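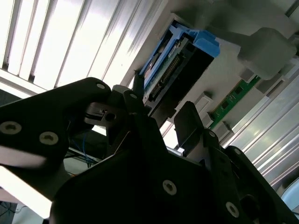 Two of the technicians who reviewed our first draft, Mirjam Gruber and Leszek Mazurek, objected that a parallel gripper is the wrong tool for pulling drive caddies, and that any comparison should start from a purpose-built extractor. Their point is fair for a site that only ever swaps drives. Our interest is in one end effector that can deal with drives, memory modules and the latches that hold them, so the extractor was left out and the comparison was limited to three general-purpose finger sets.

Figure 3. View from the wrist camera with the fingers just under a drive caddy in the overhead chassis.

4.2 Finger sets and approach direction

All three sets were fitted to the same gripper body and driven by the same controller. Set A is the stock pair supplied by Surnano. Set B has shorter fingers with rubber pads, cut in our shop. Set C pairs a broad plate with a narrow paddle and is the one used in Figure 3. The plate is meant to carry the part and the paddle is meant to reach into the space next to a latch. We did not change fingers within a run, and force limits were kept the same for all sets.

The chassis was mounted overhead, open side down, and the gripper came up to it from below. We chose this layout because the Druvia arm has its best wrist clearance there. It has a cost. A part that is released early falls onto the fingers or past them, and we lost two memory modules this way during setup. A foam tray was placed under the work area after that.

Each set was given 200 attempts, split evenly between drive caddies and memory modules. An attempt was counted as a success when the part left its slot and was placed in the tray with no help from the operator. Rosaire Chisholm and Yaw Dramani took turns as operator and logged each failure by hand.

4.3 What the wrist camera could and could not see

The camera sits low and looks along the fingers, so the gripper takes up much of the picture. With Set C the tips stay in view near the part, and in Figure 3 the blue caddy and the gold-colored pins of its connector can both be made out. The operators found the pins useful as a reference when lining up by eye. The pose estimator did not use them.

Lighting was a bigger problem than we expected. The louvered ceiling fixture is in view whenever the wrist tilts up, and some of its slats come out overexposed. With automatic exposure turned on, the underside of the chassis went dark as the fixture came into view, and the latch detector dropped out. Fixed exposure solved most of this - the slats still clip, but the latches keep enough contrast to be found. All results below use fixed exposure.

Set C finished 68 of its memory module attempts. Of the failures, 20 were latches that the paddle touched but did not move, and 7 were modules that slipped after leaving the slot. The rest were stopped by the operator before contact. Drive caddies are treated separately in Section 4.4, as their failures were mostly due to the planner and had little to do with the fingers.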